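Who were the people of the Juller Hills before the salt road? (spoilers through book three)
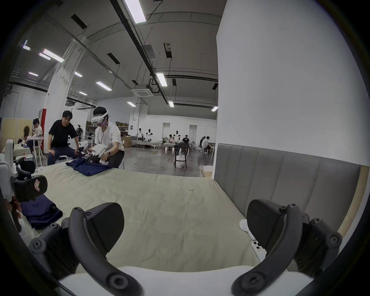
I've been rereading the Brinero books from the start, slowly this time, with a notebook, and I keep getting stuck on the same thing. In the first book the ferryman tells Anset that the Juller Hills were "empty until the road," and everybody in the valley seems to take that as plain fact. But then in book three there's the chapter with the drowned shrine, and the carvings in it are older than the road by a good long while (the abbess says 583 years, if I copied it down right). So somebody was up there! Were they the Rosser clans, or some other people who never get a name? I did look at the appendix, and all it gives is a list of Rosser chieftains with no dates. I'd be so grateful for any help, and I don't mind spoilers up to the end of book three, but please nothing past that, my sister is giving me the fourth.

Sheyla Huanca

tollkeeper71

Rossers. It's in the appendix.

marrowfen

Welcome to the hills, Sheyla, it's a lovely place to get stuck! I'm going to disagree a little with the reply above mine, although I thought the same thing for years. The Rossers do claim the hills, and their song in book two (the long one at the wedding, which I confess I skipped the first time through) names seven chieftains buried there. But if you read the verses closely, the first of the seven comes "up from Vilteo with the salt on his boots," and there was no salt coming out of Vilteo until the road was being built. That makes the Rossers newcomers, or at least no older than the road itself.

So who carved the shrine? My own feeling is that it was the lake people, the ones the abbess calls the Quiet Households. She only mentions them twice, once when she's explaining the 365 steps down to the water and again when Anset asks her about the bells. The steps are one for each day of the year, and the Rossers count their year by moons, so the calendar doesn't fit them at all. The carvings show reed boats too, and I can't remember a Rosser anywhere in three books who would willingly get in a boat.

As for the ferryman, I wouldn't lean on him too hard. He's a dear, but he's valley born and his family got their landing rights from the road builders, so "empty" is a convenient word for him. The place I'd go back to is the abbess's second talk with Anset, the one by the well, and read it right alongside the wedding song.

saltandreed

Agree with marrowfen on most of this, but I always took the Quiet Households to be the abbess's own order in its early days and not a separate people. She says "we" once when she's talking about the bells. Could be a slip on the author's part. Enjoy book four, Sheyla, and come back and tell us what you think when you've finished it!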